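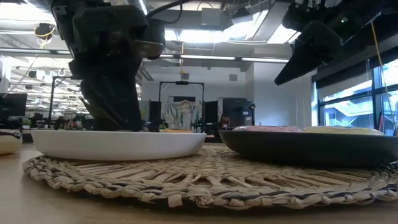 Left arm keeps freezing on the way down to the plate. We're running a pair of arms on a Bravo controller, sorting toy food between two dishes, and about one go in five the left one stops dead with fault 3473. The right one carries on as if it hadn't noticed. It happens with the gripper pointing straight down behind the rim of the white plate, never over the black one. The manual says "motion error", so thanks for that.

Posted by wukico_dan

Forums > Arms and grippers > Faults
Home | Forums | Guides | Log in

Grarine
Sounds like the tip is touching the bottom of the dish and the force limit is tripping. Ours did the same. Raise the lowest point by 2 mm and try again. Also check that loop of cable at the top — if it pulls tight near full reach, you get the same fault. Switch off before you put your hand in.

fondell_fan
Have you tried a different plate

Bench7
Don't just turn the force limit up. I did, and now own half a plate.

3 comments | Share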